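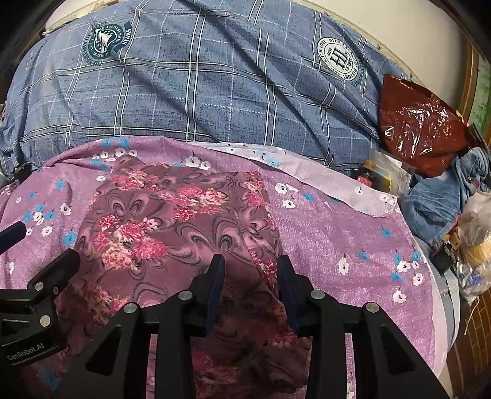 The linen inventory at Memwood is reviewed twice each year, in April and again in the fall. The spring review of the sleeping quarters is now complete, and the results are recorded on this blog for the benefit of residents and guests. Blue plaid with the round printed emblems, one of them reading "HI," remains in service, as does the purple floral with its small white and blue blossoms. Both are approved for guest beds. Dark garments, such as the maroon one lying on the floral, are to be folded separately and placed on the shelf before a bed is made.

Spare sets now number 11, of which three are reserved for the Buremlow room. Cotton covers should be aired for 20 minutes before storage - longer in humid weather. Sets with worn seams will be withdrawn in the fall.

Reading time: 2 minutes

This site uses cookies. By continuing to browse, you accept their use.

© 2018 Memwood House Notes. Hosted by Hostbridge. Back to top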